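Brallon Summer Bed Mat – Woven, Double

Product code: 1081
Sold by: Dorkotdale Bedding & Linens
Availability: In stock

Product details

The Brallon is a woven sleeping mat for use on top of an ordinary mattress in warm weather. It goes where the bottom sheet would go, or over the bottom sheet if you prefer some cloth underneath. The surface is smooth and fairly firm, and it does not cling to the skin in the way cotton does on a close night.

Mats of this sort are common on beds across much of Asia and less well known here. We began stocking them after a number of customers asked for something to use in loft bedrooms and south-facing flats. Most people who buy one put it on the bed in May and take it off again when the nights turn cool.

The mat is not padded. It changes the feel of the surface but does very little to change the firmness of the mattress below. If your mattress is soft, it will still be soft. If it sags in the middle, the mat will follow the sag, and over a long period this can strain the weave.

Specification

Width: 150 cm
Length: 197 cm
Material: split bamboo, woven
Edging: cotton tape, stitched
Backing: none
Colour: natural
Folds: lengthways only
Supplied with: cotton storage bag, two ties

Bamboo is a plant material and the shade varies from one batch to the next. If you are ordering two mats for the same room, please order them together and we will pick them from the same delivery.

Which size do I need?

Measure the top of the mattress, not the bed frame. The mat should lie just inside the edge on all sides. A mat that hangs over will bend every time someone sits down, and the strips will crack along that line sooner or later. If you are between sizes, take the smaller one.

The double suits a standard British double mattress with the long side turned to match the pillows, and leaves a space at the head where the pillows rest. The single and the king are listed separately under Summer Bedding. We do not cut mats to size and we advise against doing it at home, as the edging holds the weave together.

Before first use

Unroll the mat and leave it flat for a day. New mats have been rolled since they left the workshop and the ends will lift at first. Laying a few books on the corners overnight helps. Do not iron it.

Wipe both sides with a well wrung-out cloth, going with the grain, and let the mat dry fully before you put it on the bed. There is a grassy smell to begin with, which fades over the first week or two. Run your hand lightly along the edges and trim any loose fibre with nail scissors – never pull it.

Looking after the mat

Wipe it down once a week during use. Plain lukewarm water is enough for most of the season. A drop of washing-up liquid can be used on marks, provided it is wiped off again with clean water. Bleach and spray polish will both spoil the surface.

Dry it in moving air and out of strong sun. An open window is fine. Radiators and airing cupboards are too hot and will make the strips brittle.

For storage, roll the mat with the sleeping side outwards, tie it loosely and put it in the bag supplied. Keep it somewhere dry, standing upright or lying flat with nothing on top. A roll of cedar or a small sachet of silica gel in the bag is a good idea in an older house. If you do find spots of mould in spring, brush them off outdoors and wipe the place with white vinegar diluted by half.

What to use over it

A light cotton quilt or a single flat sheet is all that most people want. Heavy duvets trap the warmth and rather defeat the purpose. Patchwork quilts work well because they are thin and wash easily, and we keep a range from Kofler in single and double.
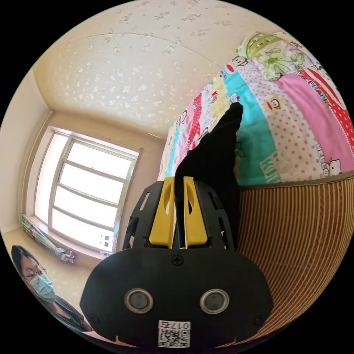
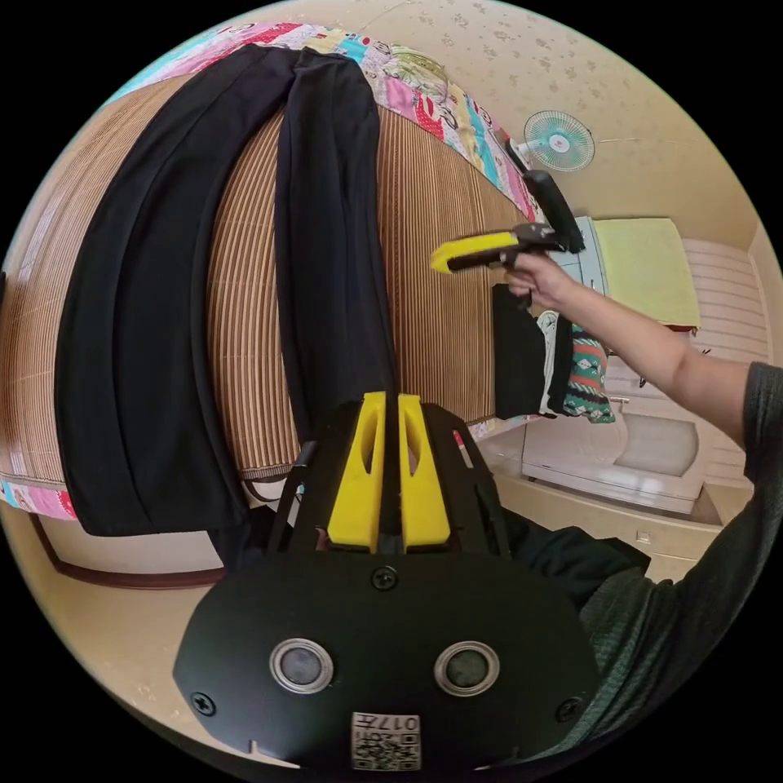 Belts, keys and jeans with metal studs should be kept off the mat, as they scratch it and can catch in the weave. The same goes for pets' claws. Small scratches do no harm and can be left alone. A strip that has snapped should be taped on the underside until it can be repaired.

Repairs

We offer a repair service on all mats bought from us, carried out in our own workroom by Giang Đồng. Replacing the edging tape is the usual job and takes two weeks. Single broken strips can be replaced if the break is at least a hand's width from the edge. Please send a photograph of the damage before you post anything, with a ruler laid beside it.

Repairs to mats bought elsewhere are considered but not promised.

Delivery and returns

The mat is sent rolled in a cardboard tube and needs a signature. The tube will not go through a letterbox and drivers are asked not to leave it outside in the rain. Collection from the shop is free – allow one working day for us to bring it over from the store in Militov Yard.

Unused mats can be returned within 30 days in their original tube. We cannot take back a mat that has been slept on, wiped down or cut.

Related items

Kofler patchwork quilt, double – code 3753
Spare cotton storage bag
Replacement edging tape, per metre
Brallon pillow mat, pair

Questions about this product can be sent through the contact form or put to Pirmin Ruchti at the bedding counter.

Page last updated 2018-01-21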